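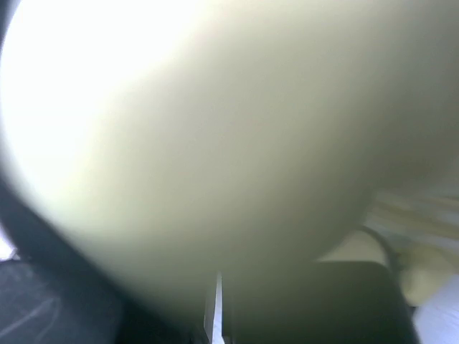
Wed 19 February - wheat paste, and getting ready for Junport

Long day at the bench and a good one on the whole, though I've ended it with paste in my hair. Writing it up tonight while I still remember which bowl was which, as the labels got wet and two of them have run.

I started with the big batch. 200 g of wheat starch (the Nolora, from the new sack) into 2,000 ml of water, left to soak from before breakfast until I had finished the post. I do think the long soak helps. The old notes say half an hour is plenty, and maybe it is in September when the room is warm, but this morning the tap was bitterly cold and the starch was sitting on the bottom like wet sand for ages. I stirred it up every time I walked past.

Cooked it in the heavy pan on the small ring. It went glassy quite suddenly, as it always does, and I nearly missed it because the telephone went. Turned it down and kept stirring until my arm ached, then a bit more. It should drop off the spoon in a lump and leave a clean shine behind it. Mine did, apart from a skin near the handle where I hadn't been scraping properly. Fished that out and threw it away. Please don't try to sieve skin back in, whoever does the next batch - I have tried and you get little hard bits that show through thin tissue like grains of rice.

Once it was cold I put it through the horsehair sieve twice and worked it with the big brush. Split it into three bowls:

Bowl A, thick, straight from the sieve. For boards and leather corners.
Bowl B, let down to single cream. For the endpapers.
Bowl C, let down to milk. For tissue and nothing else.

Bowl B was lovely. I pasted out a sheet of the cream laid and it relaxed evenly, no cockling at the edges, and I could slide it on the board for long enough to get the corner square without swearing. Bowl C I overdid. It was more water than milk by the end and the first tissue repair lifted as soon as it went between the blotters. Added a spoonful back from A and it behaved after that. I never know how to write down the right thickness for tissue. It's something to do with how the brush sounds.

The hymn book

Still in the Graltemen press. I had a look at lunchtime and the back joint has stayed put, so I'm calmer than I was last week. The front one is a bit proud at the tail and I've slipped a folded strip of blotter in there and nipped it down again. Leave it be until I say so, please. The sewing underneath is sound and so much nicer than the cover would lead you to expect - whoever did it had patience, and used good thread, and then some later person came along with what I can only think was carpenter's glue. I spent most of last month getting that off with poultices and I'd rather not see it again.

The owner rang (this was the telephone in the middle of the paste) to ask if the pencil on the flyleaf could be kept. Of course it can. I've written KEEP on a slip and tucked it in at that page.

Junport

Shota Hosoda is teaching the folded-case class and I'm doing the paste and the fetching and carrying, which suits us both. He would like everybody to cut their own boards. I'd like to cut them here beforehand, having seen what happens to a beginner's knife after lunch. We have met in the middle: boards cut here, cloth cut there. He's bringing his own bone folders and a bundle of the Oshima paper, the soft one with the long fibres, which takes a crease beautifully but drinks paste, so B will want to be a touch thicker than today's.

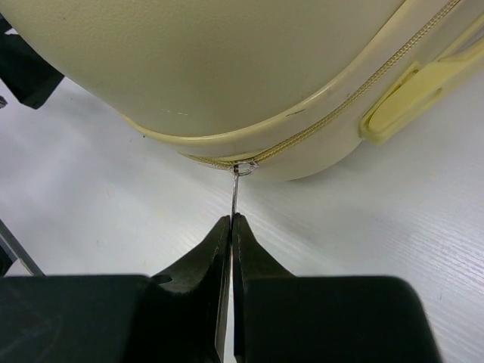
The cream case, zip along the lower edge of the lid.

To pack, as far as I've got:

Brushes, the round ones, and the old flat one for the glue pot
Blotters, cut small
Waxed paper (we ran out last time and ended up using the inside of a cereal packet)
Starch, dry, in the tin with the good lid
The little sieve
Linen thread and the needles in the cork
Weights. I keep putting these in and taking them out again. They must have something heavy there, surely? I'll ask. 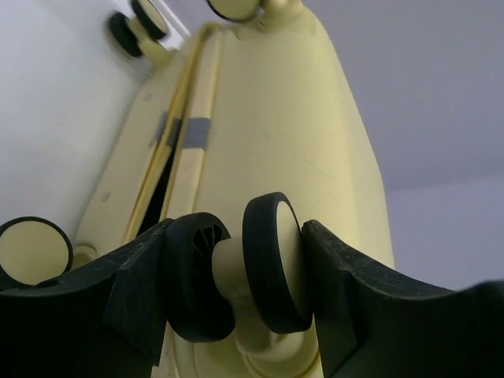 Wheel end of the case, with grey tape across the seam.

I shan't take made-up paste. It would only go sour on the way, and people enjoy watching it turn. I'll need to borrow a ring and a pan, and I must remember to ask whether the water there is hard, as the tea last year had a definite film on it.

Odds and ends

The blue cloth test is dry. No strike-through with A, faint tide mark with B if I go over it a second time. So one coat and leave it alone.

The bench knife wants sharpening before anyone does the boards. I did the small one and ran out of daylight.

Bowl A is in the cold cupboard under a wet cloth and should be good until the weekend. Have a sniff first. If it smells of beer, chuck it. C wasn't worth keeping and has gone down the sink with plenty of hot water after it.

Still to find: the other brass ruler.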